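Mixed-order packing bench enters regular use at Tindall

2026-10-24

Pirura has moved the packing of mixed grocery and hardware orders at its Tindall depot to a single bench format. The format, listed internally as Gutotus, replaces the two-counter arrangement in which produce and small hardware were picked separately and combined at dispatch.

The depot supplies households and small worksites on the Skokotum route. It handled 3587 mixed orders in the period reviewed before the change. A typical mixed order contains fresh produce, a quantity of fasteners and, less often, a hand tool. Under the earlier arrangement each order was labelled twice and checked twice, and a missing half could hold up the other until the next run.

Under the new format, produce is picked into a rigid plastic basket. Fasteners go into a compartment box with a latching lid. Tools are laid on the bench beside the box until the order is checked. Items that mark easily, or that are to be kept apart from the rest of the order, are bagged.

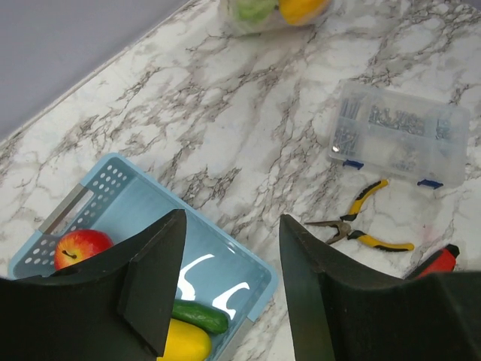

Apple, cucumber and yellow squash in a basket, with pliers and a divided hardware box on the bench at Tindall.

The basket has perforated walls and a handle slot in the end. Pirura specifies perforated sides for all produce containers so that they can be rinsed and drained without being turned over. Solid-walled tubs remain on site for dry goods only.

Compartment boxes are issued in clear plastic. Contents can be compared with the pick list through the lid, and the box is opened only where a thread or length has to be confirmed. Screws, bolts and nuts are to be kept in separate compartments where the quantity ordered allows it. A box for a single order is limited to 40 pieces; larger quantities are weighed and sent in the original carton.

Bench surfaces are smooth and wipeable. The procedure calls for a wipe-down between orders and a full clean at shift change. Metal items are not to be placed in the produce basket at any stage, including during transfer to the delivery crate. Pliers and cutters with coated handles are inspected for splits in the coating before they are added to an order.

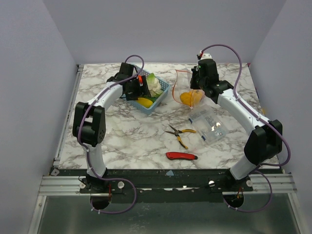

Leafy greens and yellow fruit in the basket, with a zip-top bag and a clear box of small hardware nearby.

Leafy vegetables are loaded last wherever possible. Firm items such as squash and cucumber form the bottom layer, laid flat. Bagged fruit may travel in the basket or alongside it, depending on the space left. Zip-top bags are preferred to tied bags for this purpose, as they can be opened at the check and closed again without being replaced.

The changeover was carried out in two stages. A trial began in May with 16 product lines, chosen to cover the most common combinations of produce and fasteners. One further line, a small mixed pack of nuts and washers, was added midway through, bringing the total to 17. No lines were withdrawn. The main amendment during the trial concerned the position of the compartment box, which was moved to the right of the produce basket to shorten the reach to the label printer.

Orders consisting only of produce or only of hardware are not affected and continue to be packed at the existing counters. Customers on the Skokotum route will receive one delivery label per mixed order in place of two. Baskets and compartment boxes remain the property of the depot and should be returned empty at the next delivery.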